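In Praise of the Early Supper Crowd

I have become a person who eats out at a quarter past five, and I love it so much that I want to talk everybody I know into it.

It started in February. My sister had a late train and wanted a proper meal first, so we walked into Clavier at ten past five, feeling a bit silly. I'd only ever been there at eight, when you stand by the coat hooks with your elbows tucked in and shout your order over somebody's birthday. At ten past five the light was coming in low through the front windows. The bartender was slicing lemons. He asked what we felt like eating, and then he stood there and listened to the answer! We had the mussels and a plate of fried potatoes, and I found out that Clavier plays music. I'd been going there for years and had never heard a note of it.

Since then I've been early everywhere. Mussa opens at 5 and the bread comes out of the oven right about then, and if you sit at the counter you get the end piece with the blistered crust (ask for it, they don't mind). Gudau does a lamb stew that is always gone by seven. I used to think it was a rumor, that stew. It is real and it has prunes in it. At Trallinley you can have the corner booth, the one with the high back and the lamp, which at any normal hour belongs to whichever party of six called two weeks ago.

The food is better too, I'm convinced of it. The cooks haven't been yelled at yet. The fryer oil is fresh, the salad is crisp, and when the plate lands it looks like somebody had a minute to wipe the rim. I've ordered the same roast chicken at Trallinley at both ends of the evening and I would swear they were two different birds.

And then you have the whole night left. That's the part I get a little wild about. You come out the door at half past six, full and happy, and the stores are still open. You can see a movie. You can walk home the long way along the river, or call your mother, or fold the laundry and be in bed with a book by nine.
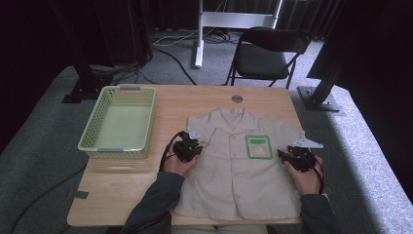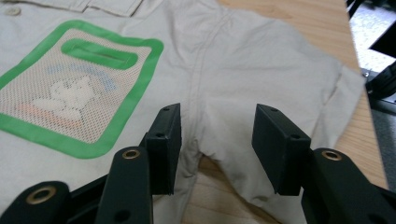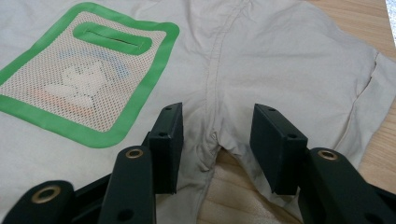

Marin Janevski wrote in to disagree, and I'm printing it because it's a fair shot: "A dining room needs noise. I ate at Gudau at five once and I could hear myself chew. Give me the eight o'clock crush, strangers' coats on my chair and all. I go out to be around people, and at five there aren't any."

Well, Marin, there are people! They're just spread out. There are grandparents, and nurses coming off the day shift, and kids drawing on the paper tablecloths at Mussa. There's a couple at Clavier who split one dessert and argue over the last bite every time. I've talked to more strangers at the early tables than I ever did in the crush, and I could hear what they said back.

I'll give you this much. Some rooms need the dark and the racket, and a bar with a band is one of them. I wouldn't go to hear a trio at five. But for dinner, for a plate of something hot and a conversation, I can't see what the extra three hours of waiting buys you besides a headache and a slow walk to the car.

Try it one time. Leave work a little early if your boss is decent about that sort of thing, skip the afternoon snack, and go somewhere you already like - it works best with a place you think you know. Order the dish that's always sold out. If it's Gudau, save me some stew.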